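Chapter 4
Sorting and Grouping

Words to know in this chapter: group, rule, member, left over, edge, prism, cylinder

In January, when our school in Kositz got its new shelves, Paraskevi Ververidis asked the children of her first class to put the building blocks away. She did not say how. One child made a pile of everything that was red. Another child took everything that could roll. They met at the red cylinder, and both of them wanted it. The discussion took longer than the tidying, and the teacher let it continue, for the two children were already doing the work of this chapter.

To sort is to decide what goes together. It is one of the oldest activities with numbers, and it comes before the numbers. A child who can't yet count to 30 can already say that a spoon does not belong with the socks. In Chapter 3 we compared two objects at a time. Now we will compare many objects, and we will need a rule.

A rule is a short sentence that tells us where to put each thing. "Blue ones go with blue ones" is a rule. "Things with a point go at the back" is also a rule, but a more difficult one, as we must first agree on what a point is. "The nice ones go here" is not yet a rule. Two people who follow it will make two different groups.

Color is usually the first rule that a small child uses. It can be seen from far away and it stays the same when the block is turned. Shape asks for more attention. A triangular prism that lies on one side doesn't look the same as a prism that stands, and a cylinder seen straight from the top is only a circle.
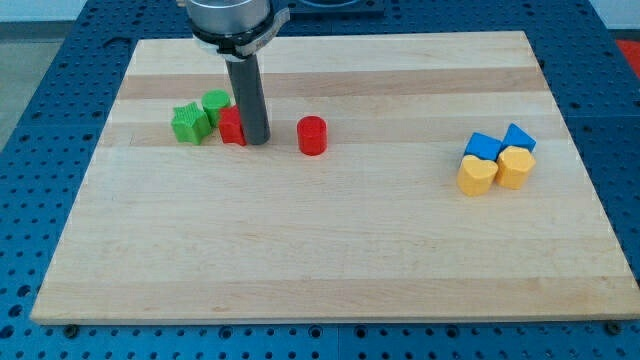 Can two blocks of the same color belong to different groups?

They can, when the rule is about something other than color. If we sort by shape, a red cylinder goes together with a green cylinder, and a red block with flat faces goes to another place. If we sort by color, the two red ones come together again and the green cylinder has to leave.

This is the main idea of the chapter: the same objects can be sorted many times, and every time the groups are different. The objects do not change. We change the rule.

Sometimes a group has only one member. Children often find this strange and want to push the single block to its nearest neighbors. Please let them say why. A group of one is a correct group, and later it will help them to understand the number one.

Before you begin

You need a flat board, a tray or a cleared table, and a mixed set of blocks. The blocks should have at least 2 colors and some shapes which come back in more than one color. Hearts and stars are welcome beside the usual forms. If your set comes from a big box of 100 pieces, take out a small handful and close the box.

Work in pairs. One learner sorts and says nothing. The other looks at the finished groups and tries to say the rule in one sentence. Then they change places.

4.1 Finding the rule

Dindo has made three groups on his tray. In the first group there is a star and a heart. In the second there are two cylinders. In the third there is a prism. Write down one rule which he could have used. Compare it with the rule of your partner.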